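Members' Newsletter, November 30, 2018

On trial this month: the Gullex hand-held gripper

Regular readers will remember that back in May I wrote rather wistfully about the Gullex stand at the Egan open day, where I spent far too long picking up biros and putting them down again while a patient queue formed behind me. Well, Gullex have now lent us one of their hand-held grippers for the month, and I've been going into the workshop at all hours with it, usually with a mug of tea that I then forget to drink.

For anyone who missed the May piece, this is a pair of robot fingers you carry about in your own hand. You squeeze, the fingers close, and a camera on the tool records the job from the gripper's point of view, so that the recording can be used later on to teach a robot arm the same movement. It comes with two fingers, a spare set of pads, a charging lead and a booklet which is much better than most (proper drawings, and somebody has clearly read it through before printing!). The loan kit is the standard version, which sells for £300. There is a dearer one with a wrist strap, but I didn't miss the strap until the second afternoon, and by then I'd got used to doing without.

We set it up on the big white table with the gridded mat, and I brought in some kitchen things from home so that we'd have a decent mixture of shapes to try.
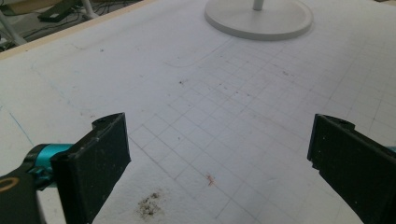
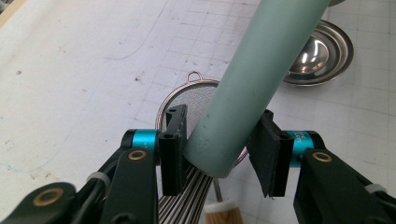 What it's like to use

The first thing I'd say is that you need to slow down. I went at it as though I were using barbecue tongs, and the recordings from that first session are dreadful, all lurching and second thoughts. Jericho Ocampo, who has had far more practice at this than I have, told me to look at the gap between the fingers and leave my hand to sort itself out, and that made a great difference. By the end of the week I had 147 recordings I was happy to keep and 71 that went straight in the bin, mostly from those early attempts.

Round things are a pleasure. The pads have a bit of give in them and I found I could hold a tube quite lightly. Thin wire is much more of a fiddle, and I never did find a way of picking up a whisk by the wire end that I'd want anyone else to copy. Bowls are best taken by the rim. The squeeze itself is nicely weighted, though after an hour my thumb was complaining, and I'd like to see a softer spring offered for those of us with smaller or older hands.

My other grumble is the software. Gullex supply a program called Murnarex for looking through your recordings, and it does the job, but it insists on asking where to save every single one, and there's no way that I could find to tell it once and be done. I've written to them about it and had a very civil reply. The Zeralus viewer that some of you already have will open the same files, and I ended up using that for most of the sorting.

Would I buy one?

I think I would, if I were going to use it most weeks. For the odd weekend it's a lot of money, and you'd do better to borrow ours while we have it. Gullex are letting us hang on to it a little longer, so do put your name on the sheet by the workshop door, and please return the spare pads to their little bag when you've finished.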